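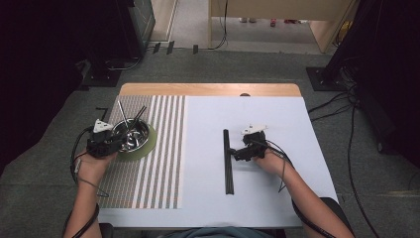
Bowl, green pad and striped mat, sticks half sorted.

Thread: Placemat on top of a cover sheet – pointless or not?

striped_and_tired
The Groen guide to small tables says one mat per person, laid over a plain sheet, bowl on its own round pad. So that's three layers under one bowl of noodles. I tried it with the steel bowl and I'm not convinced. Does anyone eat like this every day, or is it only for looks?

kgovindasamy
Every day, 14 years. The pad is for heat. A steel bowl gets hot right through and a woven mat won't save your table top. The sheet I could live without.

striped_and_tired
Then why not put the pad straight on the wood and skip the rest?

kgovindasamy
You could. But then sauce goes on the wood. I wash my mat in the sink and it's dry by supper.

Gijs Wuyts
I don't buy the heat argument. I've put hot bowls on bare oak since I was a kid and there's one faint ring. People get sold pads, mats, liners, then a box to keep them in. Privov wanted 72 dollars for a set of 2. For mats!

lowshelf
Your oak probably has a thick finish on it. My pine table marked the first week.

Gijs Wuyts
Maybe. I'd still want to see the same bowl on the same table with and without before I spend anything.

striped_and_tired
Second one, same setup. My other gripe is the sticks. They stand in the bowl or they lie on the white sheet to the right, and neither seems like a proper place for them.
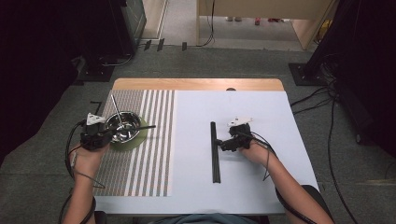 Photo: striped_and_tired

lowshelf
Bowl's too far over for me. I'd bring it to the middle of the mat and lay the sticks across the front.

kgovindasamy
Please don't leave chopsticks standing up in the bowl if you have guests. Plenty of families find that rude, mine included. Get a rest. The Stosier ones are heavy enough to stay put.

Gijs Wuyts
Or fold a paper napkin. Costs nothing.

kgovindasamy
A napkin slides all over that sheet, Gijs. I've tried it.

Gijs Wuyts
Mine doesn't slide – I put it on the mat.

lowshelf
Do the wide white stripes go on the right on purpose? Mine are even all the way across.

striped_and_tired
No idea. I turned it the other way once and it looked wrong, so I turned it back. The guide doesn't say a word about it, for all its talk of layers. I'll try a week with no sheet, keep the pad, and see what the wood looks like in October.

Gijs Wuyts
Take a picture of the wood before you start or it won't prove a thing.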